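Ticket 7-80, Fovis shared storage
Opened by: Janelle Bautista
Status: open
April 13, 2013

Metal bin on the wood table is a mess again. Odds and ends from the play corner mixed in with cleaning stuff. Checked it before lunch - blue sunglasses, the doll, green block, yellow ring, and a dustpan lying right across the doll. Floor of the bin is dusty, and theres a brown stain on the inside back wall. Tried dish soap on the stain, 2 goes, no change.

Need to know where the dustpan lives. Label sheet says Bodham closet, hook 13, but that hook has had an apron on it since January.

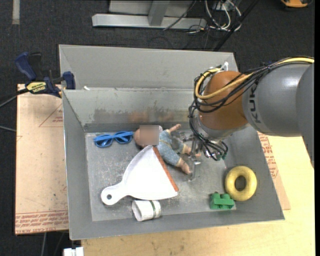
Eduardo Dela Peña: Hook 13 is right, I'll move the apron. Dustpan has a hole in the handle so it can hang. Don't use steel wool on the bin, try baking soda paste and leave it overnight. Doll outfit can go in with the Lagman wash.

Janelle: ok, paste going on tonight. Glasses to lost and found, block and ring back to the toy shelf. Will wipe the floor of the bin at the same tme. Leaving ticket open till I see the stain tomorow.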